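旧诗本、散页和家里那台踏板风琴：一些收拾的办法

首页 > 居家 > 书与乐器
2020-03-26

先说说我手上都有些什么，免得下面讲着讲着您糊涂了。外婆留下来三本圣诗集，一本布面的，一本硬纸面的，还有一本封面早就不知去向，是我姨妈拿挂历纸包起来的，包的时候正面朝里，所以翻开书皮能看见半座山和一个七月。另外有一大摞散页，油印的、复印的、手抄简谱的都有，是几十年唱诗班攒下来的。再就是一台踏板风琴，放在饭厅靠里那面墙，上面现在摆着一盆吊兰（我知道不该摆，后面会说）。

这些东西谈不上值钱，送去专门修书的人那里，修一本的钱够买好几本新的。可是人家新的里面没有外婆的铅笔字呀。所以这些年我就自己慢慢摸索，问过Clorcombe那边的旧书摊，问过Onuoha乐谱行柜台后头的老先生，也糟蹋过一些纸。写下来的都是我在自己家里做过的，您家的书要是真有年头、真是珍本，那就别照我的来，找懂行的人看看再动手。

一、先掸灰，别急着擦

旧诗本从箱子里拿出来，头一件事总想拿湿布抹一把，我当年也是这样，抹完布面上一圈一圈的水印子，到现在还在。正经的做法是书合紧，书口朝下倾斜一点，用软毛刷从书脊往外刷。刷子我用的是一把没沾过颜料的羊毛排笔，也有人用化妆刷，只要毛软、不掉毛就行。

书顶最脏，因为它朝上立了几十年。刷书顶的时候手要把书捏紧，不然灰就顺着页缝钻到里面去了，您翻一页它掉一点，翻一页又掉一点。刷完书顶再刷前口和下面，最后才轮到封面。

里页呢，每隔几十页翻开来，沿着中缝轻轻扫一道。中缝里什么都有，橡皮屑、干花瓣、头发，我还扫出过一根火柴。干花要是已经把纸染黄了，花拿走就是，黄印子不要去管它，管不了的。

最好在阳台上或者窗口做，戴个口罩。天气要干，下雨天我是不碰旧书的。

二、霉味和霉点，是两回事

光有味道没有斑，多半是闷的。找一只带盖的大塑料箱，底下铺一层小苏打，倒在浅碟子里就可以，别直接撒，碟子上头架一个晾蛋糕用的铁网，书半打开立在网上，盖好，放上几天，隔天打开看看换换气。我家那本挂历纸包皮的，放了一个多星期，拿出来味道淡了不少，凑近还是有一点，可是唱歌的时候不会再打喷嚏了。

也有人放咖啡粉、茶叶包，我试过茶叶，结果书变成了一股茶叶加霉的味道，更复杂了。樟脑丸请千万不要放，那个味道进了纸里出不来，唱诗的时候深呼吸，一口气吸上来，哎呀。

有斑就要小心了。绒绒的、灰绿色、一碰会飞的，是活的霉，先装进纸袋跟别的书隔开，放到干燥通风的地方，等它干透发粉了，再到室外戴口罩手套用软刷子刷掉，刷子用完就别再刷别的书。至于那种褐色的小圆点，摸上去平平的，是纸自己老了长的斑，刷不掉，也不碍事。我妹妹曾经想用漂白水点一点，被我拦住了。漂白水会把纸咬脆，音符也会跟着淡。

三、翻松了的书脊

圣诗集比别的书容易坏，道理很简单，它总是被摊平了压在谱架上，而且总是翻到那么几首。我外婆那本布面的，一放到桌上自己就打开，永远开在第461首，那一处的书脊已经裂到能看见里面的纱布了。

裂得不厉害的，可以从里面补一点胶。用白色的、干了以后仍然软的书籍装订胶，我买的是Rovalis的小瓶，买别的也行，认准干了之后能弯折就好。普通的办公胶水干了发脆，过几个月从胶的边上又裂一道，等于白费。万能胶更不行，它会渗，渗到的地方像玻璃一样硬。

做法是这样的：找一根细毛线针，在胶里滚一滚，沾薄薄一层。书立起来，轻轻打开到书脊和书芯之间露出一条空隙，针伸进去，转着圈抹，慢慢拉出来。上下两头各来一次。然后把书合上，在书沟那里，就是封面能折动的那一道凹槽，两边各放一根毛线针，上面压块平木板，再压重东西，过一夜。

胶宁可少，少了明天可以再来一次。多了会从中缝里冒出来，把两页粘在一起。为了保险，我会在裂开的那一处夹一张烘焙用的蜡纸，第二天抽掉。

要是整个书芯都从壳子里掉出来了，那得换纱布、换衬纸，这里三言两语讲不清，我自己也只做成过一次，另一次做歪了，书合上像个梯形。

四、掉出来的单页

单页掉了，先看看是哪一页，对着页码放回去，前后唱一遍，确定没错再粘。您别笑，我粘错过。那本厚的有849页，掉了好几张，我图快，把两首降B调的调了个个儿，后来每次唱到第二段就要往前翻。

粘单页用小麦淀粉糨糊最好。淀粉一份，清水四到五份，先泡一会儿，小火搅着煮，煮到半透明、能挂在勺子上，放凉，过一遍细筛。用的时候再加一点点水调稀。这个糨糊放冰箱也只能放几天，发酸了就倒掉，重新煮。喜欢它是因为将来要是粘错了，用一点潮气还能揭开（我就是这样把那两首救回来的）。

嫌麻烦的话，上面说的软性装订胶也可以，只在页边靠里抹细细一条，细到跟铅笔线差不多。抹的时候拿一张废纸盖住页面，只露出要抹胶的那一条边，刷子从纸里往外刷。放进去以后用骨片或者干净的塑料尺背推到底，让它跟旁边的页齐平，垫蜡纸，合上，压。

掉下来的页常常比别的页宽出一丝来，那是因为边缘毛了。粘之前在桌上磕齐，毛边修一点点，不要用剪刀大刀阔斧地剪，有的简谱印得离边很近，一剪就把小节线剪没了。

五、撕口和老胶带

撕口我用薄薄的皮纸，就是书画店里卖的那种长纤维的纸，撕成小条，边缘毛毛的更好，不要用剪刀剪得整整齐齐。糨糊稀一些，贴在撕口背面，两面垫上吸水的纸，压一压。要是两面都印了谱，就挑字少的那面贴，纸薄，干了以后底下的音符还看得清。

透明胶带，唉，说起来都是泪。七八十年代的人爱书，爱到每一个撕口都给它贴上透明胶。如今胶带自己掉了，剩一条焦黄的印子，又亮又脆。已经自己翘起来的，用镊子顺着纸的方向慢慢揭，角度放得很低，几乎贴着纸面往后拉。还牢牢粘着的就不要动了，硬揭会把一层纸连同歌词一起带走。有人用吹风机加热，我在废纸上试过，有时候行，有时候胶化开来反而洇得更宽，所以不敢劝您。

揭下来之后纸面还黏的，扑一点点滑石粉或者玉米淀粉，用刷子扫开，免得跟对面那页粘住。

六、铅笔字留着，圆珠笔也留着

唱诗班的人都在谱上写字。换气的地方打个勾，重复的地方画个圈，“慢！”“看指挥！”“第三节不唱”。外婆在一首晚祷的诗旁边写了“嗓子疼”，我想她那天一定是硬撑着唱的。

这些我一概不擦。要擦的只有那些真的妨碍看谱的，比如前后两任指挥画的反复记号打架，一个叫你跳，一个叫你别跳。擦的时候用软的白橡皮或者可塑橡皮，朝一个方向擦，另一只手把纸按住，从里往外，碎屑用刷子扫掉。粉红色那种硬橡皮会留颜色。

自己往上写的时候，请用2B铅笔，轻轻写。荧光笔不要用，过几年它会透到背面去，颜色还变得像酱油。想要醒目，可以用那种窄窄的便利贴条，唱完就揭，不要留在书里过年，留久了也会有胶印。

七、散页怎么归置

说到散页，这才是大工程。我家那一摞，从前是用一根红塑料绳捆着的，放在风琴凳里面，每次要找一首圣诞节的歌，得从受难节一路翻到感恩节。

分的办法各人不同。有按歌名笔画的，有按调号的，有按作曲人的。我试来试去，最后按节期分，再加一叠“平常唱的”和一叠“婚礼与追思”。节期里面不再细分了，细分了我自己也记不住，放回去的时候嫌烦就会乱塞，一乱塞就全完了。

复印件和油印件分开放。油印的油墨会往旁边的纸上跑，您看那些老油印谱，背面常常有一层淡淡的反字，就是从邻居那里沾来的。中间隔一张白纸就好多了，白纸最好是无酸的，Onuoha那位老先生给我裁过一包，实在没有，用新的复印纸也比没有强，过几年换一换。

报纸剪下来的歌谱要单独放，它黄得最快，而且会把旁边的纸也带黄。真心喜欢的就复印一份来用，原件装进信封里，信封外面写上是哪首。

文件夹我用过好几种。三孔的、四孔的都会把洞眼扯破，扯破了可以贴加固圈，正反各一个。后来我改用插袋式的，一页一袋，翻起来哗啦哗啦响，礼拜的时候有点尴尬，不过买哑光的那种会轻一点，也不反光。Dako的哑光插袋我一直在用，袋口朝里侧的那一款，翻页时谱子不会滑出来。

两页的歌，左右摊开放，不要正反放，这样唱的时候不用翻。三页的歌，第三页可以从右边折出来一块，用胶带（这次可以用胶带，反正是复印件）在背面连住，折进去收好，唱到的时候翻出来。有反复的歌最怕往回翻，我会把要回去的那几行另外复印一份，贴在后面，这样就一路往下唱，再也不用手忙脚乱。

目录一定要写，手写就行。我第一次没写，心想都分好类了还要目录做什么，结果过了一年，连自己把那首《平安夜》的四部合唱放在“圣诞”还是“平常唱的”都想不起来了。目录写两份，一份夹在文件夹最前面，一份放抽屉里。

八、手抄谱再抄一遍

手抄的简谱，用的多半是蓝墨水，一年比一年淡。趁着还看得清，赶紧抄一份。抄的时候对着窗光，或者在谱子下面垫一张浅黄色的纸，蓝字会显得清楚些。

简谱最容易看漏的是高低音的那个点，和下面表示时值的横线。老谱子上有些点，您说不准它是点还是纸上的小黑斑，这时候就得唱。唱一遍，别扭的那一个多半就是错的。唱两遍还是拿不准，在旁边打个小问号，不要自作主张，下回碰见会唱的老人家问一问。

歌词也照原样抄，连错别字和旧写法一起。我起先好心把外婆抄的“祂”全改成了“他”，后来觉得不对，又一个一个改回来，抄了三个晚上。

如果用手机拍下来留底，挑阴天的窗边，纸放平，人站在侧面不要挡光，别开闪光灯。拍完马上给照片改名字，改成歌名加调号。不改名字的话，几百张白花花的谱子挤在一起，跟那捆红塑料绳也没什么差别。

九、诗本站着放还是躺着放

厚的躺着，薄的站着，这是我家的规矩。厚诗本站久了，书芯的重量会往下坠，坠得书脊上头陷下去一块。我那本厚的连皮约729克，躺下来以后明显舒服了，封面也不再往外撇。

躺着放不要摞太高，大的在下，小的在上。站着放的话，两边要有靠的，书挡也好，一块包了布的砖也好，不能让它斜着。也别塞得太紧，塞得太紧，抽的时候手指就去抠书脊的头，那里一抠就破。正确的拿法是把左右两本往里推一推，让当中那本露出两侧来，捏着两侧抽出。

书架离外墙留一掌宽，背后能走气。厨房隔壁那面墙不要放，油烟会过去。夏天潮，柜子里放一包干燥剂，变色了记得换，我常常忘，所以写在冰箱上。

丝带书签要是散了头，剪个斜口，沾一点点透明指甲油，干透再夹回去。想加丝带的，不要用胶直接粘在书脊布上，拿一小条卡纸，丝带粘在卡纸上，卡纸插进书脊的空膛里，不喜欢了随时抽出来。颜色按节期配，紫的、白的、绿的、红的，很好看，我承认这一条纯粹是为了好看。
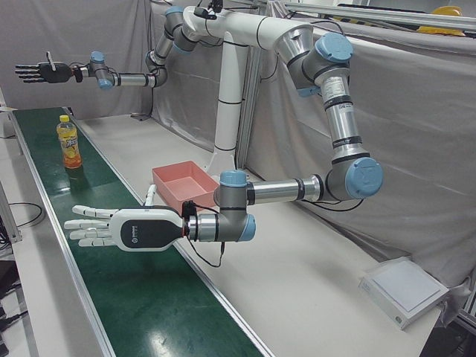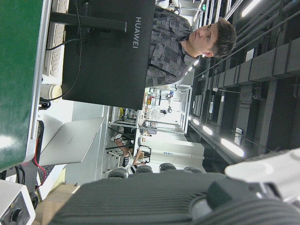 Rosalinda Yap留言：我家也有一本厚诗本，躺着放了好几年，可是我先生每次拿完都给它站回去，我俩为这事拌过嘴。后来我在书架那一格的底板上铺了一块旧绒布，书躺在上面不滑，站着反而站不稳，他就不站了。另外想请教一下，糨糊里要不要加点明矾？我母亲从前是加的，说是防虫。还有风琴凳里面能不能放谱，我看您前面说从前是放在凳子里的。

绒布这个主意真好，我当天就去翻了碎布篮子，铺上了，谢谢您！明矾呢，老一辈确实常加，防虫防霉是有一点用处，但明矾带酸，年头久了纸会发脆，所以我不加，宁可少煮一点，当天用完。您母亲补过的那些书，如果现在纸还软和，就不必担心，也不用拆了重来。

凳子里放谱可以放，只是别放宝贝的。坐垫上人一起一坐，里面的空气是闷的，冬天暖气一开又干得很。我现在凳子里只放复印件和当月要唱的几张，月底清一次。凳子盖的合页要上一滴油，擦干净再放纸，我有一份降临节的谱子就是被合页油弄脏的，正好脏在男低音那一行，害得他们看不清，硬说自己唱的是对的。

十、踏板风琴的日常

好，说到风琴了。先声明，簧片和风箱里面我是不碰的，顶多打开后盖看一眼，吸一吸灰。里面的皮子和布要是漏了，请修琴的人来。

外面的木头，平常用干的软布擦。实在脏，布拧到几乎不出水，擦一小块，马上用干布跟上。家具喷蜡不要直接往琴上喷，会飘进键缝里。要打蜡，挤在布上，薄薄推开。

琴键如果是赛璐珞的面，不能用酒精，会发花发雾。温水加一滴洗洁精，布拧干，顺着键的长边擦，不要左右横着擦，横着擦脏水就进缝了。一次擦几个，擦完用干布按一按。黑键另换一块布，有的黑键是染色的，会掉色，拿同一块布回头擦白键就成了灰键。

琴键按下去不弹起来，先别往里滴油，千万别。木头和毡子吸了油会胀、会黏，越来越糟。很多时候只是天潮，木头胀了，开几天除湿机自己就好了。也有时候是键缝里卡了东西。拿一张硬一点的卡片，顺着缝轻轻划过去。我家的高音区卡出来过一粒瓜子，一枚回形针，还有半片不知道谁的饼干。

踩踏板吱吱叫，多半是踏板的铰链或者带子磨的。铰链可以抹一点点石墨粉，或者拿一支软铅笔在接触的地方来回涂，干净又管用。踏板上的绒毯磨秃了，可以剪一块旧地毯换上，四边折进去，用原来的钉孔固定，厚度尽量跟从前一样，太厚了脚会找不到轻重。

蛀虫喜欢里面的呢子和毡子。一台琴最好的防虫办法就是常弹。隔三差五踩一踩，让风走一走，虫子就不爱住。要是一两个月不弹，后盖里挂一小袋干的薰衣草，用纱布袋，袋子别碰着簧片。老鼠比虫子厉害，踏板后头那个洞是它们的大门，拿一块细眼铁丝网挡住，别用布堵死了，琴也要喘气的。

还有就是我那盆吊兰。水往下渗，琴盖上就是一个白圈，这个我太清楚了，因为白圈就在盆底下，我是为了遮住它才继续放着的。白圈刚出来的时候，可以垫一块干净棉布，用最低温的熨斗不放蒸汽，快快地点几下，抬起来看看，再点几下。漆是虫胶漆的话很怕热，一定要先在背面不显眼的地方试。我那个是陈年的了，试过没有用。

琴不要正对着暖气片，也不要晒着。窗帘拉半边就好。冬天在琴旁边的矮柜上放一碗水，水干了添，木头就不那么容易裂。

十一、音叉、定音哨和别的小东西

没有琴的人家，起音靠音叉。音叉用完擦一擦手汗，裹在绒布里。敲的时候敲膝盖或者手掌根，不要敲桌角和谱架，敲出了缺口，音就会偏。生了浮锈，用干布多擦几遍，别拿砂纸磨，磨掉一点，音高就变了。

圆的那种定音哨，吹口要常擦，簧片在里面，不能泡水。棉签沾一点酒精擦外面的口，里面让它自己干。有一个音吹不响了，多半是进了灰或者口水，轻轻往外吸一口气，有时就通了。几个人共用一只的话，还是各人备各人的好。

金属谱架的螺丝松了，往螺纹上绕一圈生料带，再拧回去，能撑好久。架腿的橡胶套丢了，用药店里买的拐杖头来配，大小有好几种，把架腿量一量再去。谱架的托板滑，厚诗本老往下溜，可以在托板前沿粘一条薄毡，毡子颜色挑深的，不显脏。

夹谱灯的夹子会在书上留印子。夹之前包一小块麂皮，或者干脆夹在谱架上，不夹书。灯光要从上往下照，对着自己眼睛的那个角度，您会什么都看不见，还会看见一团绿的。

老花的人看小字简谱，放大镜举着没法翻页。我把常唱的放大复印，放大到一张横放的纸刚好装下一首，歌词和谱都粗了一圈。复印的时候书脊不要使劲往下压，宁可中缝那边黑一点，黑的地方用手补写。有的复印机可以把书放在台沿，只摊开一半，问一问店里有没有，这种最不伤书。

十二、淋湿了怎么办

从教堂回家碰到下雨，布袋子一湿，里面的诗本跟着湿。到家第一件事，别翻。湿的纸一翻就破。先用毛巾把外面的水吸掉，按，不要搓。书立着，书口微微张开，像一把没开全的扇子，底下垫吸水的纸。电扇开小档，对着旁边的墙吹，不要对着书吹。

过几个钟头，表面不滴水了，每隔十来页夹一张厨房纸，纸要白的，不要印花的，印花会掉色，我有一首复活节的歌背后至今有一只淡蓝色的小鸭子。湿了就换，换纸的时候换个位置夹。夹太多会把书脊撑裂，薄薄的几张就可以。快干了、摸着还有一点凉的时候，合上，用板压平，压到完全干。

整本湿透了又没工夫弄，就用塑料袋装好，放冷冻格，等有空了再拿出来慢慢晾。冻着不会长霉。记得在袋子外面写上是什么，别让家里人当成冻豆腐拿去化了。

铜版纸的诗本是例外，那种纸光光的，湿了以后页和页会粘成一块砖，晾是晾不开的，要趁湿一页一页小心隔开，或者立刻冻起来。

蜡烛油滴在谱上，平安夜最常见。等它硬了，用指甲或者塑料片轻轻撬掉大块。剩下的油印，上下各垫一层白的吸水纸，用低温熨斗隔着纸熨，换一处干净的纸再熨，熨到纸上不再出油。彩色蜡烛会留颜色，那就没办法了，随它去。手抄谱不要熨，有的墨水会变色。

十三、做个布书套

最后讲一个省事的。旧床单、旧衬衫都能做，棉布最好，先洗一遍让它缩够。书合着，量封面的高，上下各加两指宽，折进去缝住。再量从封面前口绕过书脊到封底前口的长，两头各加一掌宽，折进去做插袋，上下缝死，翻过来，烫平，把封面封底分别插进去。

插的时候书皮要往后弯一点，轻轻来，旧书的书沟经不起折腾。书套要宽松，紧了书合不拢，会把书脊绷坏，合上书摸一摸书脊那里，布有一点点松动就对了。我在背面多缝了一个小口袋，放铅笔头和喉糖。喉糖要带包装的，夏天会化。

挂历纸那本我一直没有换布套。纸边已经毛了，我在四个角里面各衬了一小块皮纸，又能撑几年，半座山和那个七月都还在。

剩下的布条可以接起来做捆书带，比橡皮筋好，橡皮筋老了会粘在封面上，揭下来一道黑印。捆的时候在书前口打活结，结不要打在书脊上。

有人问过我糨糊刷子怎么洗，冷水先泡，再用温水，毛朝下挂着晾。我那把挂在灶台边的钩子上，跟刷油的刷子隔开了一个位置，刷柄上缠了红线，省得拿错。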